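Keeping Shared Desks Clean: A Small Study of Wiping Routines
Term project report, Furkville
14 Sep 2025

1. Background

Our group looked at how shared tables get cleaned in open work rooms. We started in May with a short survey and then moved on to watching and timing the work itself.

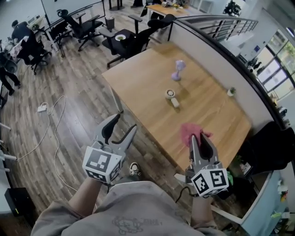
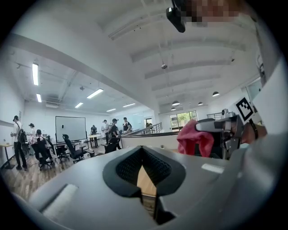

The pink cloth shows up in both pictures.

Shared tables get dirty in a different way from private desks. People set things down for an hour, leave, and the next person works around whatever is still there. In our survey, 475 people answered, and the most common complaint was dust and crumbs near small items that stay on the table all day. A desk fan and a potted plant, like the ones on the table in the first picture, are typical. Most people wipe the open part in the middle and stop short of the pot. The plant also drops bits of soil, so the strip beside it needs more care than the rest.

2. What we compared

We wrote up two routines. In the Ollow routine, everything comes off the table first and goes back after wiping. In the Stumier routine, items are pushed to one side, the free half is wiped, and then the sides are switched. Both names are our own labels. We used a dry cloth for dust and a damp one for stains.

3. Results

The Ollow routine took five minutes per table and the Stumier routine took four. The longer one left cleaner corners, mostly because the fan base and the pot were wiped too. With the Stumier routine the crumbs tended to collect in the middle – right where the two halves meet.

4. Problems

We did not control for table size, and the survey form had one badly worded question about how often people clean. We kept the answers but left them out of the results. The layout of the form was based on the Vukčević checklist from our course reader.

5. Next steps

We would like to repeat the timing with cluttered tables and add a third routine for the end of the day.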